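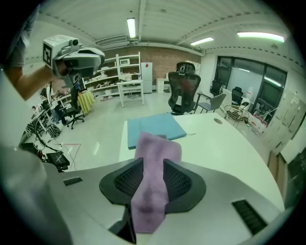
Pink cloth in the fingers of one gripper, blue one already flat on the desk.

April 3, 2021

My sister asked me in August when she can buy a machine that folds the laundry. I told her to wait. She has three children and she did not like this answer, so I promised to write down what I think, and it took me only half a year and a bit more.

A towel looks like the easiest thing in the house. My mother folded them while she talked on the telephone. But for a machine a towel is harder than a car door, and I say this after nine years of work with car doors at a plant near Tundstead. A door has the same shape every morning. A cloth has a new shape each time you let it go, and its corners like to hide under the rest of it.

The grippers you see are held by hand. A person does the folding with them, and the machine must learn later from what was recorded. I find this a sensible way. When I was an apprentice I also learned by watching hands, and my teacher did not explain much. The question is how many times the machine has to watch. I needed maybe one afternoon for a shirt. I have read of projects that collect 4000 folds and still have trouble with a sleeve.

I tried to make my own small test at home. I took a pair of kitchen tongs in each hand and folded 40 towels. The first ones were terrible. I could not feel if I was holding one layer or two, and I dropped the corner very often. After nearly 200 minutes, with pauses for tea, I was still slower than my daughter, who used her fingers and watched a film. Please try it once, you will respect your fingertips more.

So, can machines do the chores? The floor, yes, if you pick up the socks first. The dishes, yes, but you load them yourself. In our shop the robots weld and lift very well, and a man still puts the rubber seal around the window, because rubber bends. It is the same problem as with the towel.

My sister can keep her money for now. Next time I want to write about ironing, which I think is even worse.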